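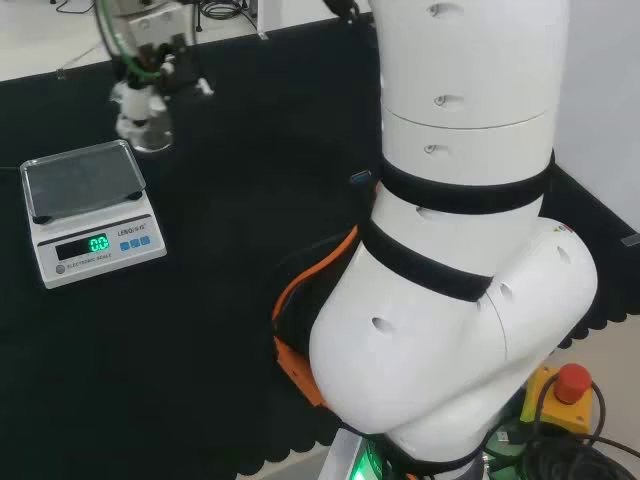 Open-air screenings return to Davgate

The Davgate summer film season will return in June, with 12 evening screenings on the lower lawn and a wider choice of titles than last year. Booking opens to members on Tuesday at 10am and to the general public one week later.

The season will begin with Cornmont, the family drama that did well on the festival circuit over the winter and has had only a short run in cinemas locally. It follows two sisters who inherit a failing seaside hotel and disagree on whether to sell it. The certificate is 12A, and parents may wish to note that the final half hour contains some upsetting scenes.

Members who attended last year will recall that the opening night was moved indoors at short notice on account of high winds. The indoor hall seats far fewer people than the lawn, and a number of ticket holders had to be offered a later date. To avoid a repeat of this, a reserve evening has now been set aside for each of the first four screenings. Tickets will transfer to the reserve evening automatically and there will be no need to contact the box office. Refunds will be available to those who cannot attend on the new date.

Total attendance last season was 1,328, compared with 1,082 the year before. The musicals were again the best attended part of the programme, and two further sing-along evenings have been added in response. The silent film with live piano, which drew a smaller but very appreciative audience, will also be repeated - this time with a short talk beforehand on how scores were put together in the early picture houses.

The season is presented with the support of Ratar, which has agreed to meet the hire costs of the screen and sound equipment for a second year. We are grateful for this assistance, which has allowed ticket prices to remain unchanged.

Gates will open at 7pm and films will begin at dusk. Low-backed chairs and blankets may be brought on to the lawn, but high-backed chairs should be placed behind the marked line. Hot food and drinks will be on sale until the start of each film. Dogs, other than assistance dogs, cannot be admitted. Subtitled screenings are shown in the printed programme with the letter S, and a hearing loop will be available in the front left section.

Parking at Davgate is limited. Those travelling by car are asked to use the field on the Were side of the grounds, from which there is a lit path to the lawn. The gate to the field will be locked at 11.30pm.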